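Cluvura Publishes Gellwood Guide to Small-Item Tidying

Free booklet offers a simple way to clear and set out a shared table

GELLWOOD, January — Cluvura, the household advice organization, today announced the release of the Gellwood Guide, a free 11-page booklet on the care and storage of small items that collect on kitchen tables, desks and counters. The booklet is available to residents of Gellwood and the neighboring Berkel district, and may be ordered by mail or picked up in person.

The guide follows a survey of 3,101 households carried out by Cluvura last year. Respondents were asked which surface in the home was hardest to keep clear. The table used for both meals and paperwork was named most often, ahead of the kitchen counter and the hallway shelf.

The method begins with the table itself. Readers are asked to remove everything, wipe the surface to its edges and corners, and only then decide what is to come back.
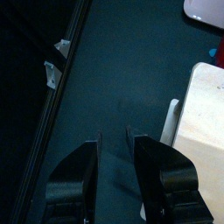 Man-lok Poon said the first step was the one most families skipped. People tend to move things from one end of the table to the other, Poon added, and they are surprised by how little they need once the whole top has been cleared.

Holders Before Drawers

The second part of the guide deals with containers. Cluvura recommends that small tools used every day be kept upright in an open holder and that drawers be saved for items used less often. Special containers are not required. A plastic cup will hold pens or spatulas, and a plain steel can with an open top does the same work. The guide suggests setting metal containers on a soft mat where the tabletop is easily scratched.

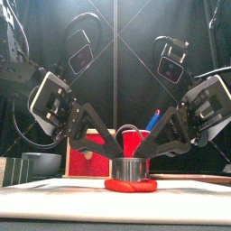 Households with limited space may combine the two kinds of holder, provided that writing tools and cooking tools are kept apart. The booklet includes a page on washing cups and cans before they are put to a new use, and a short note on choosing a holder heavy enough for long handles.

Flat items are treated separately. Trays and boards may be stood on edge behind a cup or laid flat at the back of the table. Very small pieces, including game counters and parts of play food sets, should go into a low cup of their own so that they can be carried away together before a meal.

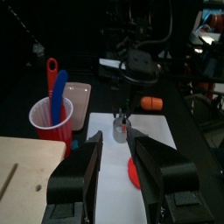
A Clear Working Area

The final section asks each household to set aside one part of the table as a working area. A white board or sheet is suggested on dark tables, where small objects are otherwise easy to miss. Everything else is kept in a row behind it, within reach but out of the way.

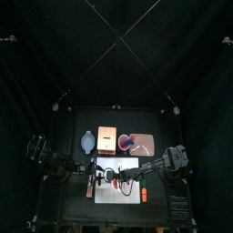
Box, cup and tray along the back of the table, with the white working area in front.

Availability

The Gellwood Guide is offered at no charge, with a limit of two copies per household. Printed copies may be collected from the Cluvura front desk in the Marchetti Building from 9 a.m. A large-print edition is in preparation — requests are being accepted now.

Contact: Cluvura Press Office, Marchetti Building, Gellwood | © Cluvura. All rights reserved. | Back to top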